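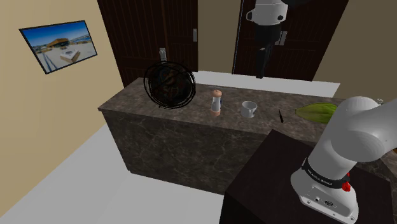
Figure 3.1. The kitchen island setup in simulation, with the arm raised above the counter and the gripper clear of it.

Unit 3: Gathering Demonstrations in the Simulated Kitchen

Last time we talked about what a policy is and how it can be fitted to recorded examples. Today we come to the part that takes up most of a real project, and that textbooks tend to squeeze into half a page: where the examples come from, and what makes a batch of them worth training on. Please read this handout before lab, and bring it with you, since the steps at the end are the ones you'll follow at your station.

What we mean by an example

In this course an example (you will also see "demonstration" or "episode") is one complete attempt at one instruction, recorded from the first moment to the last. It holds the camera images, the joint positions of the arm, the state of the gripper, the commands you sent, and the sentence that told you what to do. If any of those is missing the episode is no good to us, however lovely the motion was. The sentence gets forgotten more than anything else, so write it first!

Our practice set is called Prundar. It has 3,261 episodes as recorded, and 2,444 of them are left once the failed and mislabeled ones are taken out. I like to show both numbers on the first day, partly so that you don't feel too bad about your own reject pile, and partly so that you plan your time with some slack in it.

Looking at a layout before you move anything

Go back to Figure 3.1 for a minute and think about it the way an operator would. The counter holds a fan, a pepper grinder, a mug, a knife and a green leafy vegetable, along with a couple of smaller things toward the right. Suppose the instruction is "pick up the mug." Which side will you come in from? The handle is on the right, with the grinder standing off to the other side, so you might reasonably take the rim from above, or go for the handle. Both are fine. What hurts us is one person doing it three different ways in a row without meaning to, because the learner then has to average over your moods.

Now suppose it is "pick up the knife." It is thin, it lies flat, and it sits at an angle on the marble, so the fingers have to be turned to match before you come down. Beginners nearly always come down first and turn afterward, and you can see the wobble in the joint plots. Take the turn while you're still up high.

And the vegetable is partly behind the arm from this viewpoint. A person leans over a little and thinks no more about it, but the policy gets only the pixels we give it. Before you record a grasp on anything, look through every camera the policy will use and ask whether the target can be seen at the start. If it is hidden in all of them, make a note and shuffle the layout.

How much variety, and of what kind

Here are the things we vary between episodes, more or less in order of how much good they seem to do:

Object positions. Reshuffle after every episode, even when it feels tedious.
Which objects are present. Swap at least one.
Starting pose of the arm. Small changes only, with the fingers kept well above the counter.
Counter and wall materials. The Hilteck texture pack handles this for you if the box is ticked.
Wording of the instruction. "Grab the cup" and "pick up the mug" should both turn up.

Leave the lighting alone for now. We'll get to it in Unit 5, when we compare simulated episodes with those from the real bench in the Haddad building -- and that comparison makes a lot more sense if only one thing has changed.

Lab steps

1. Open Condunier and load the kitchen island layout. Wait for all the objects to settle before you touch the controls.
2. Type the instruction in full.
3. Check the camera views for the target.
4. Press record, pause for a breath, then begin. That short still stretch at the start makes trimming much easier.
5. Move at a steady pace. Most pick-up episodes should take about 30 seconds, and if yours run much longer you are probably correcting too often.
6. Stop recording once the object is lifted and held still.
7. Mark it as success, failure or unsure. Be generous with "unsure." We go over those together.
8. Reshuffle and go again.

Each pair should hand in 40 episodes, failures included. Please don't delete the bad ones! We need them in Unit 4 for the success classifier, and a class that hands in nothing but clean work leaves us very little to teach it with.

Questions to think over before lab

If every demonstration of the mug came in from the right, what would you expect the policy to do when something tall is standing on that side?

How would you decide whether a nudge to a neighboring object counts as a failure? Write down your rule, and compare it with your partner's before you start labeling.

Reading for next time: the Condunier notes on episode format, first two sections. Skim the part on compression.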